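Mayo, once de la noche

Hoy he pagado la última cuota de la academia Badawi y he querido escribir esto en español, aunque me cueste el doble. La profesora dice que un diario es el mejor lugar para equivocarse, porque en él nadie corrige. Yo me corrijo igualmente: tengo el diccionario abierto al lado y lo consulto antes de cada verbo con preposición.

El asunto del día ha sido el dinero. Desde enero apunto todos mis gastos en un cuaderno de tapas verdes, y esta tarde he sumado por fin los cuatro primeros meses. El resultado es 2684 euros, sin contar el alquiler. Lo he sumado dos veces y después una tercera, con la calculadora. Me parece mucho y al mismo tiempo no encuentro dónde está el exceso. El autobús hasta Povdale me cuesta 30 euros al mes. La comida es lo que más pesa, como es natural. Luego vienen los cafés, que yo creía inocentes: casi 120 euros en cafés, tomados de pie y deprisa, sin disfrutarlos demasiado.

Mi madre guardaba el dinero en sobres, uno para cada cosa, y cuando un sobre se vaciaba, se esperaba al mes siguiente. De niño me daba vergüenza aquella costumbre. Ahora la he copiado, con la diferencia de que en mi casa los sobres son siete y el de los imprevistos está siempre delgado.
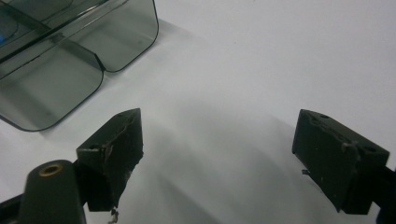 *Mesa blanca, plástico gris y un poco de azul.*

Después de las sumas salí a caminar hasta la calle Holtwood. En la tienda Wernari había rebajas y estuve un buen rato delante de unos zapatos marrones, muy parecidos a los que llevo. No los compré. Me hubiera gustado sentir orgullo, pero sentí solamente que tenía los pies cansados. En el camino de vuelta compré pan y dos limones, y los apunté al llegar a casa, antes de quitarme el abrigo.

He pensado también en la palabra «ahorrar». En mi lengua se dice con el mismo verbo que usamos para «tener cuidado», y por eso me equivoco a menudo y digo a la gente que se ahorre al cruzar la calle. En la academia se rieron, con cariño. A mí el error me sigue gustando y no sé si quiero perderlo del todo.

Para junio me propongo lo siguiente: preparar el café en casa por las mañanas, llevar comida al trabajo y dejar un sobre nuevo para el viaje, aunque empiece con poco. No voy a prohibirme los libros. Ya lo intenté en febrero y acabé comprando dos en la misma tarde.

Es tarde y me falta todavía lavar los platos. Mañana debo preguntar en el banco por una comisión que no entiendo; he dejado el recibo dentro del cuaderno verde para no olvidarlo.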